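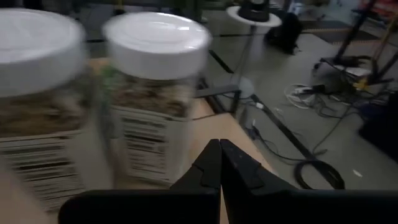

24 June 2020
Bench notebook, packing cell, Wurkholm (Cerkdale site)

Jars again today, and a really good day of it. Writing this up while it's fresh because half of what I learned was from people walking past the table.

Where we left off: the arm was fine with pouches and boxes, and jars were the thing everybody on the packing floor kept asking about. Fair enough. Jars are what wears them out. Total for last month's order was 3446 jars of mix through the hand-pack table, every one lifted, turned label-out and set in a tray. If I'd done that with my own wrists I'd be asking too.

Setup this morning
Pletar controller on the new build, wrist camera on, two-finger gripper with the standard fingers. Jars on the wooden table. Started with single jars, then pairs, because a pair is what the packers pick from in real life. They don't get a jar alone in the middle of a clean bench and neither should the arm.

What we tried
1. Single jar, approach from the side, grip on the lid. Good. Boringly good by the end of the first hour.
2. Single jar, grip on the body below the lid. Less good. The plastic gives a little and the jar rotates as it comes up. Label ends up anywhere.
3. Two jars side by side, take the right one. Most of the morning went here.

Ran the pair test in two blocks. First block 10 picks, second block 22 picks, after changing the approach angle. In the first block the outside of the left finger kept nudging the neighbour on the way in. It didn't tip anything over, but it shoved the other jar far enough that the next pick started from a wrong position. Second block we came in lower and slower with the fingers nearly shut, opened late, and the nudging stopped except for 2 picks where I'd set the jars closer than I meant to. My fault, but a packer in a hurry would set them that way as well, so they stay in the count.

Camera notes
Blur is the main headache. If the wrist is moving at the old travel speed the label is a smear and the orientation check has nothing to work with. Shiny lids don't help, they throw the overhead light straight back at the lens. Tried a short pause before the check and it reads the label edges well enough to say which way the jar is facing. Doesn't need to read the words, only to know where the label is. The pause costs time on every pick. I'd like to get that back by checking only once, on the way down to the tray, and letting the wrist do the turn there.

Also worth noting: clear jars with a mottled filling are harder than I expected. The detector likes a plain colour. With nuts and seeds behind clear plastic it sometimes decides the filling is background and the lid is a small floating disc, which made me laugh but is going to be a nuisance. White lids on a light tabletop are workable. I want to try a darker mat.

What the packers said
This was the best part of the day! We invited the morning shift over at the change of shift and I had planned on ten minutes. It went close to an hour.

First question, as always, was whose job it is. I said what we've been told and what's written in the plan: no positions go, the hand-pack table goes from lifting to checking and loading, and the rotation stays. I also said I'm not the one who signs that, and that they should get it in writing from the site manager. I'd rather say that than have them hear a promise from the person with the laptop.

After that it got properly useful. Things I hadn't thought of:

- They turn the jar with the thumb on the lid and feel whether the lid is loose. It's a quality check that isn't on any sheet. If the arm picks by the lid and a lid is loose, we either spin it or drop the jar. We need a torque check, or a person needs to keep doing that step. Their view was a person, at the loading end, and I agree for now.
- They talk. The table is where new starters learn the lines. If everybody is spread out minding machines, that goes. Somebody suggested putting the loading spot and the checking spot facing each other across the cell so two people can still have a chat. Costs us nothing but a different guard layout. Going in.
- Pace. At the moment the person sets the pace. They do not want the arm setting it. Asked for a big simple pause that anyone can hit without it being logged against them. I said yes to the pause on the spot. The logging bit I have to take to Malik, whose software keeps the stoppage records, but I'm going to push for it.
- Sore hands tend to show up late in a run, so the benefit of the arm is greatest late in a run. One of them asked whether it could just do the last two hours. I had never considered it as a part-shift thing and I think it's a terrific idea.

One of the longest-serving packers had a go at jogging the arm with the pendant and was better at lining it up than me within a few tries. Knew where a jar wanted to be held. I've asked whether we can have packers in on the teaching sessions properly, on paid time, with a slot on the roster so it isn't a favour.

Housekeeping
Cables behind the table need sorting before anybody outside the team comes near the cell again. Cable ramps are on order. Until they're here, visitors stay on the table side. Bags go in the lockers, please, mine included.

To do
- dark mat under the jars, repeat the pair test at the new approach angle
- single label check on the way down, compare cycle time against the two-check version
- loose lid test: set aside some jars with lids backed off a quarter turn and see what the gripper does
- redraw guard layout with the two people facing each other
- ask about the pause logging
- ask about teaching sessions on the July roster
- softer finger pads, try the grey ones from the drawer before buying anything

Left the controller on with the slow profile loaded. If you're in before me, don't bump the speed back up, the label check will go to mush. Jars we used today are marked on the base and aren't to go back into stock.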